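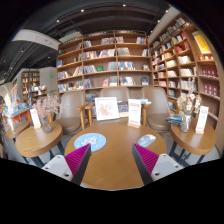

Omwood Kniebank K 78 im Test

Die Omwood K 78 ist eine Kniebank für Kirchen, Kapellen und Gebetsräume, gefertigt aus geölter Esche mit klappbarem Kniebrett. Getestet wurde sie in der Seitenkapelle unserer Pfarrkirche, von April an sieben Wochen lang, bei täglicher Nutzung zur Frühmesse und zur Anbetung.

Lieferumfang und Montage

Geliefert werden zwei Wangen, Ablage, Querstrebe, Kniebrett mit Polster und ein Beutel mit Beschlägen. Die Anleitung liegt nur auf Englisch und Finnisch bei. Die Bohrungen sitzen passgenau, lediglich die Querstrebe musste an einer Seite nachgeschliffen werden. Für den Zusammenbau genügt ein Innensechskantschlüssel. Eine Bodenverankerung ist vorgesehen, auf Sandstein haben wir darauf verzichtet und die Filzgleiter verwendet.

Maße

Die Bank ist 78 cm breit, das Kniebrett liegt 18 cm über dem Boden. Die Ablage fällt leicht zum Betenden hin ab und nimmt ein Gotteslob oder ein aufgeschlagenes Stundenbuch auf. Eine Haltekante ist vorhanden, dürfte aber höher sein: Ein Messbuch mit Ledereinband rutscht darüber.

Polster und Scharnier

Das Polster trägt den Bezugsstoff Venitia, ein Wollmischgewebe in Dunkelrot. Es ist fest und gibt auch nach längerer Anbetung kaum nach. Wer weicher knien möchte, kann die Auflage Minhas nachrüsten - sie trägt allerdings auf, und das Kniebrett lässt sich dann nicht mehr vollständig hochklappen.

Das Scharnier Sotora arbeitet gedämpft. In der Stille nach der Kommunion ist nur ein leises Klicken zu hören. Nach der dritten Woche hatte sich links eine Schraube gelockert. Mit Schraubensicherung trat das Problem nicht wieder auf.

Standfestigkeit

Beim Aufstehen stützen sich ältere Gemeindemitglieder mit vollem Gewicht auf die Ablage. Die Bank kippt dabei nicht, wandert aber auf glattem Stein etwas nach vorn. Für diesen Einsatzort sind Gummigleiter zu empfehlen, die der Hersteller nur gesondert verkauft.

Bewertung

Plus: Verarbeitung, leises Scharnier, straffes Polster
Minus: niedrige Haltekante, keine deutsche Anleitung, Gummigleiter gegen Aufpreis

Text: Joonas Rautiainen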